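Two-arm workcell procurement

Two-arm workcell procurement is the planning, budgeting and purchase of a bench-mounted robot station in which two arms share one work surface. The term covers the arms and grippers, the mounting plates and frame, the software used to test a layout before the order is placed, and the service terms that follow delivery.

Scope of the purchase

A purchase is usually divided into hardware, simulation and support. Hardware is quoted per arm or as a matched pair. Integrators such as Wallin quote the frame, rails and plates separately, as the buyer may already own a suitable bench. Grippers are a separate line in most quotes and are often left out of early estimates.

Simulation before purchase

Many buyers model the station before committing funds. The Mukon layout package, for example, loads arm models, a table and a set of simple objects, and reports reach, joint limits and collisions. A license covers 36 months. The results are used to fix table size and the spacing between the two bases, both of which are costly to change once the frame has been cut.
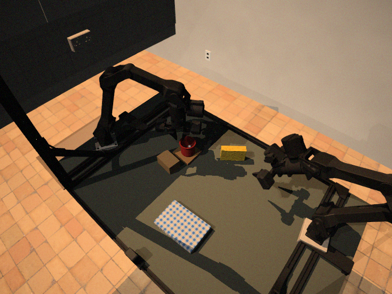 Test objects are chosen to cover the range of shapes the station will handle. Open containers, upright blocks and flat items place different demands on finger length and approach angle. A gripper that cannot pick up a flat item from the surface may require a second set of fingers, and this cost should appear in the first budget.

Budgeting

In the Ostomex planning method, the arms and grippers are entered first, followed by installation, training and spare parts. Spare parts are set at 18 percent of the hardware price and training at 17 percent. Power supply and floor work are carried by the site and do not appear in the total. Erlow uses a similar layout but moves training into the support contract, so totals from the two methods cannot be compared directly.

Lead time

Standard lead time for a matched pair is 19 weeks from signed order. Orders placed in August may fall into the following budget year on delivery, and payment stages should be set to match. Frames are normally shipped ahead of the arms.

See also: Gripper selection; Acceptance testing; Layout simulation

Last revised 2021-05-07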